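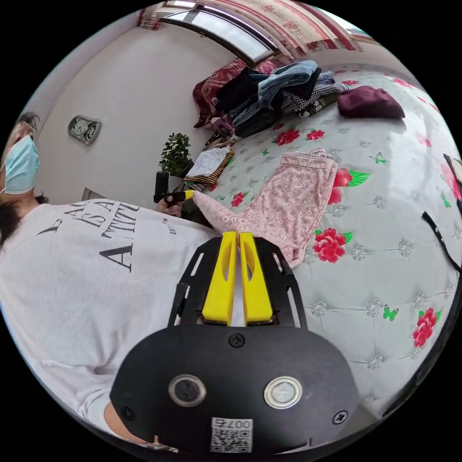

Sodow rebuilds the gripper path from the wrist view, so check tracking before you import a session. Patterned cloth on a patterned cover, such as the pink floral garment on the rose-printed bedspread, can confuse the fabric mask. Keep both yellow fingers in view.

1. Open the session and choose Track.
2. Set Mask level to 2.
3. Play the first 128 frames and watch the fingertip overlay.
4. If the overlay drifts, raise Mask level to 4 and run Track again.

Note: enter the number on the body sticker – 007 in this case – under Device.

Caution: Track overwrites the earlier path. Export it first.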